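Dokstead Parts Recovery Project
Progress report to the Clikell Fund
Submitted by Barbara Gajewski, 14 March 2022

1. Scope of this report

This report covers the second phase of the grant: intake, sorting and testing of push-button switches removed from retired control panels. Work on key switches and pilot lamps belongs to the third phase and is mentioned only where it affects the schedule.

2. Intake

The Muduvum building has now been cleared of all panels listed in the grant agreement. The total taken in stands at 1829 switches, including units still attached to sections of panel plate. Leszek Kwiatkowski logged each crate on arrival by panel number and floor. Two crates came without panel numbers. They are stored apart and will be logged as "source unknown" unless the building's old drawings are found.

Removal damage was higher than planned in the first crates. Mounting rings had been painted over several times, and some were cut through to free the switch. From the third crate on, the paint was scored first and the rings came off whole. Spare rings for the damaged units have been ordered through Duda and are charged to the small parts line.

3. Sorting and inspection

Sorting takes place on a table covered with matte dark gray cloth. The cloth replaced the bare tabletop, where housings slid and the contact blocks picked up scratches. Yellow and green plastic trays are kept on the table. Yellow is for switches awaiting inspection and green is for switches passed to the test bench. Rejects go into a lidded bin under the table and are not returned to either tray.

Each switch is checked for:
- a cap that seats squarely and returns when pressed
- a housing with no cracks at the mounting collar
- contact blocks present and clipped in fully
- terminal screws that turn

Cap color is written on the inspection sheet but does not decide the grade. An earlier version of the sheet had separate columns for stop and start buttons. This caused errors, as several panels had used red caps for ordinary functions. The columns have been merged.

Switches are brought onto the cloth in small groups. Celina Malinowski tried full trays in the first weeks and found that contact blocks came loose when units were tipped out together. Smaller groups are slower to set out, but sheets and switches no longer get out of step.

4. Testing

To date 402 switches have been through the full bench test. Each is pressed 12 times with a meter across the contacts, and any change in reading is noted. The most common fault is an oxidized contact. Cleaning restores most of these, and the unit is then tested again from the start. More than 90 switches have been set aside for parts. Their caps and collars are kept and the blocks are scrapped.

Bogumił Michalski has rewritten the test sheet so that the first reading and the reading after cleaning sit on the same line. Older sheets have not been copied over.

5. Budget

Spending is within the approved amount on all lines except small parts, which is over by the cost of the mounting rings. We ask for permission to move the unspent transport money to this line. No other change is requested.

6. Sorting table

Five push-button switches on the gray cloth, with the yellow tray to the left and the green tray to the right.
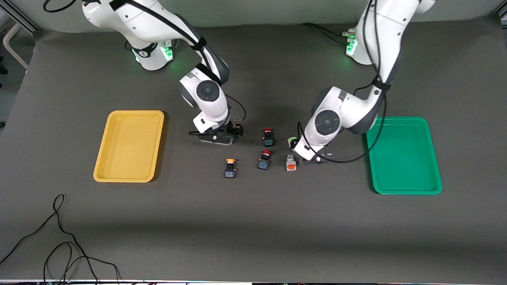 7. Work before the next report

Testing continues through May. Marianna Bielecka will prepare the storage labels and send the draft list of graded stock to the fund for comment. Open point: whether switches with replaced rings may be listed as grade A – a decision is needed before the labels are printed.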